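Guides > Hair Care > Wigs at Home > Section 2: Washing and Setting

Print this page | E-mail this page

Section 2: Washing your synthetic wig and getting the shape back

Okay, so you've got the wig out of the box, you've adjusted the straps (Section 1, go back if you skipped it!) and you've worn it enough that it's starting to feel a bit tired. Mine get a wash after 15 wears, sooner in June when it's sticky out. Everything here is for regular synthetic fiber. If yours is human hair, please stop and go to Section 4, which is a whole other animal.

Before you start

1. Take out every clip and pin. Check under the bangs too, I always miss one there.

2. Detangle while it's dry. Start at the very ends and work up in short strokes, holding the hair above the knot with your other hand so you aren't yanking on the wefts. I like a vented brush with wide-set pins for straight and wavy styles.

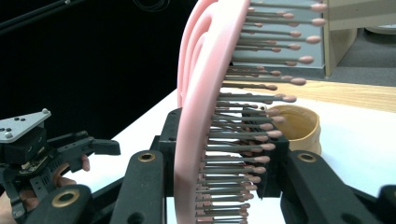 Fig. 2-1. Pink vented brush with ball-tipped pins.

3. For curls, put the brush down and use your fingers. I mean it! I brushed out my Furno bob the first week I had it and it looked like a dandelion until I gave up and cut it short.

CAUTION: Don't use a brush that has lost its ball tips. The bare pins snag the cap lace and you won't see the hole until it's a big one.

Washing

4. Fill a basin with cool water and add a capful of wig shampoo. I use Prilline, but any mild one made for synthetics will do.

5. Turn the wig inside out, lower it in and leave it alone for 2 minutes. Swish it gently. No rubbing, no wringing, no piling it up on top like you would in the shower.

6. Use a fingertip to work a little extra shampoo along the front edge of the cap, where the makeup collects.

7. Rinse in cool water, going from the cap down to the ends, until the water runs clear.

NOTE: Conditioner goes on the lengths only. Keep it off the cap or the knots can slip. Give it a light spray and skip the heavy stuff from your own shower shelf.

Drying

8. Lay the wig on a towel, fold the towel over and press. Swap towels when the first one is soaked.

9. Clear a good stretch of table to work on. I like a smooth, pale top that wipes down easily, and loose fibers show up on it so I can tell how much it's shedding. 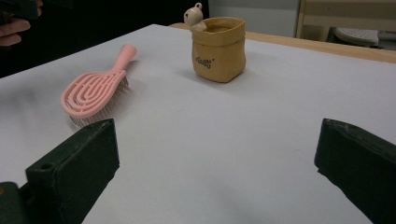
Fig. 2-2. White tabletop with a light wood edge.

10. Shake the wig out from the nape and hang it on a wire stand to dry overnight. I have the folding Mudgway one. Foam heads hold the damp in, so save those for styling.

CAUTION: No hair dryer, no curling iron, no opening the oven with it on your head (Brodie Tuhiwai, I'm looking at you). Regular synthetic frizzes for good once it gets too hot. Only use heat if your label says heat friendly, and then stay on the lowest setting.

11. Once it's fully dry, wrap any curls around your finger, hold for a moment and let go. Spritz with water if they're being stubborn.

If you're putting it away for more than 30 days, pop the hairnet back on and go to Section 3, Storage.

Last updated August 16, 2022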